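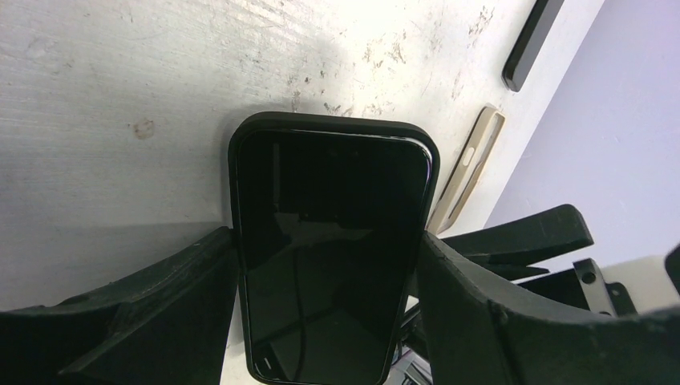
Spent most of June gathering examples of two robot arms handling phones, so a thread on what the work is like day to day. Mostly for people who ask me what I do and then look worried when I try to answer.

The job at Prola is simple to state. A person steers the arms by hand through a pair of matching controls, the arms do the task, and everything gets recorded. One go at the task is one episode. Put enough episodes together and you can train a policy on them.

The target for this batch was 981 usable episodes. We recorded more than that. The ones left over went in the bin, and I'll come to why.

A normal session starts at eight. I check that both arms come back to their home position, check every camera is sending frames, then do 12 practice runs that don't get saved. My hands are bad first thing and I don't want that in the data.

The phones stay switched off. We had screens on for the first afternoon and every notification changed what the cameras got. Normunds Uibo went round and powered them all down and that was the end of it.
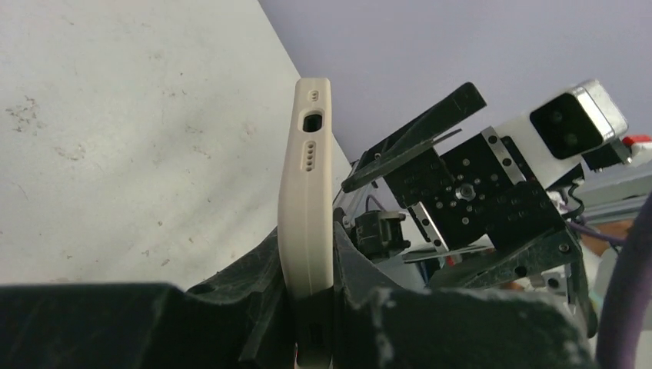
Which way up you hold the phone matters more than I thought it would. In the early episodes I picked up from wherever was easiest and turned it later, and the policy learned to dither. Now I settle the grip before I go anywhere. A pale case helps me do this by eye. With the bottom end towards the wrist camera I can find the charging port and the row of four speaker holes, and I know straight away which end I've got. With a dark case I have to go slower. The fingers have got chalky scuffs on them by this point in the batch and I've left them alone, as the ones on any other rig will get the same.

Speed is the other thing. New operators go too fast because they want to look good at it. The recordings then have a jump where the fingers close, and the policy copies the jump. I ask people to move as if they were carrying a full mug.

Stopping dead is also bad. If you pause for two seconds to think, that pause is an example too. Think before you press record.

We keep a plain text log for each session. Operator, phone, case, start position, anything odd. Mine are short. "Slipped on left finger, recovered, keep." "Knocked spare case, bin." I've read logs from other people that just say "fine" 57 times and they're no use to anyone.

On slips: keep them if you recovered properly. A policy that has only seen perfect grips doesn't know what to do when one goes wrong. We tag them so they can be taken out later if someone wants to compare.

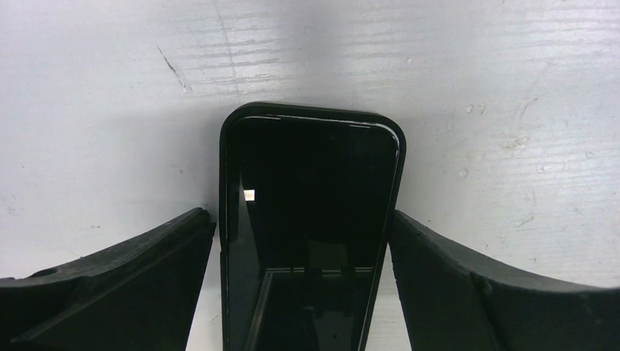 We binned 106 episodes from this batch. The biggest group was dropped camera frames, which is dull but easy to spot with a script. Next was me or someone else letting go before the phone was properly down. The rest were wrong labels, and most of those were my fault.

Checking takes longer than recording. I watch every episode back at double speed, all camera views side by side, and mark it keep or bin. I do it the next morning. If I check on the same day I'm too kind to myself.

Someone asked if we could make the lot in simulation. We do use some. Shiny black glass and soft rubbery cases are both awkward to get right though, and we still want real contact for the part where the fingers close.

Next batch is the same phones with the start positions spread wider, plus a second operator on every task so it doesn't just learn my habits. I lean left on nearly every approach and had no idea until I saw the plots.

Will post the session checklist once I've tidied it up. It currently has a shopping list in the middle.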